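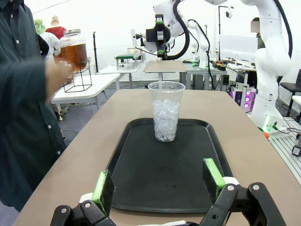 Folie 1: Becher mit Crushed Ice auf schwarzem Tablett, links Glas mit Schraubdeckel

Eistee für viele Gäste: was vom Eis übrig bleibt
Notizen zum Vortrag, Leif Vik, Servicetag Plollcombe

Begrüßung kurz halten. Wer mich aus Grultholm kennt, weiß, dass ich von Crushed Ice wenig halte. Trotzdem fair bleiben, ich habe es ja selbst jahrelang bestellt.

Einstieg: Die Prospekte versprechen schnelleres Kühlen, einen schöneren Becher, zufriedene Gäste. Beim Kühlen gehe ich mit. Kleine Stücke haben mehr Oberfläche, da gibt es nichts zu diskutieren. Aber dieselbe Oberfläche sorgt dafür, dass der Tee nach kurzer Zeit nach Leitungswasser schmeckt. Davon steht im Prospekt kein Wort. Kurz fragen, wer im Saal schon einmal einen Eistee weggestellt hat, weil er dünn war.

Zweiter Punkt, Füllmenge. Unser Becher in Grultholm fasst 354 ml. Wird er gut zur Hälfte mit Eis gefüllt und dann aufgegossen, kommt der Gast nie auf die 300 ml, die auf der Getränkekarte standen. Leandro Olmedo meinte damals, das Schmelzwasser zähle mit. Das halte ich für eine sehr großzügige Rechnung. (Pause, falls gelacht wird. Sonst weiter.)

Dritter Punkt, Vorfüllen. Wird gern empfohlen: Becher mit Eis aufs Tablett, Tee kommt später dazu. Spart angeblich Zeit. Mag sein, wenn der Weg kurz ist. Bei uns lag die Ausgabe im Nebengebäude, und ein hoher Kunststoffbecher ohne Flüssigkeit steht auf einem glatten Tablett schlechter, als man denkt. Antirutschmatte erwähnen, aber nicht als Wundermittel verkaufen. Sie hilft gegen Rutschen, gegen Kippen hilft sie kaum.

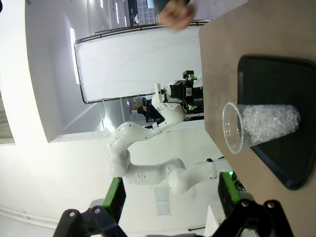
Warum dann keine normalen Würfel?
Würfel schmelzen langsamer und verwässern weniger, brauchen aber länger zum Kühlen. Wer den Tee schon gekühlt ansetzt, merkt davon nicht viel.

Überleitung zum Ansetzen. Großes Glas, Metalldeckel, über Nacht in die Kühlung. Kräftiger ziehen lassen als für den Ausschank pur, das Eis verdünnt ohnehin. Die Faustregel „doppelte Menge Tee“ macht überall die Runde, ich traue ihr nicht. Mit Schwarztee wurde das bei uns bitter. Lieber in kleinen Schritten hochgehen und mit Eis im Becher probieren, nie aus dem Löffel.

Zahlen aus dem Juli, Gartenfest in Huaranga: über 55 Becher in der ersten Runde, Ausgabe insgesamt 4 Stunden. Beim zweiten Schwung war das Eis in der Wanne schon ein Klumpen. Wir haben mit der Schaufel darauf herumgehackt, elegant war das nicht. Seitdem kleinere Wannen, öfter wechseln. Ob das am Ende weniger Arbeit macht, weiß ich bis heute nicht.

Zum Becher selbst: Glatt oder mit Struktur ist Geschmackssache. Der Vertreter von Plisudlow behauptete, strukturierte Becher lägen sicherer in der Hand. Belege hatte er keine dabei. Ich frage bei solchen Sätzen inzwischen immer nach,
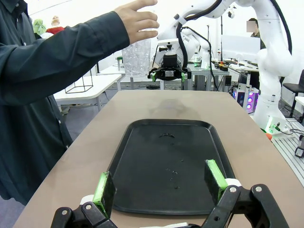

und meistens kommt dann ein Muster im Karton statt einer Antwort. Bitte selbst testen, mit nassen Fingern und vollem Becher.

Tabletts: dunkle sehen gepflegt aus, bis die ersten Tropfen darauf trocknen. Ein trockenes Tuch an jede Station. Hoher Rand ja, wegen des Schmelzwassers, auch wenn er beim Abwischen nervt.

Falls noch Zeit ist: Zitronenscheiben. Meine Meinung dazu ist kurz, die gehören auf einen Teller daneben.

Fragen aus dem Saal, danach Probierrunde am Donnerstag noch einmal ansagen. Becher bitte beschriften lassen.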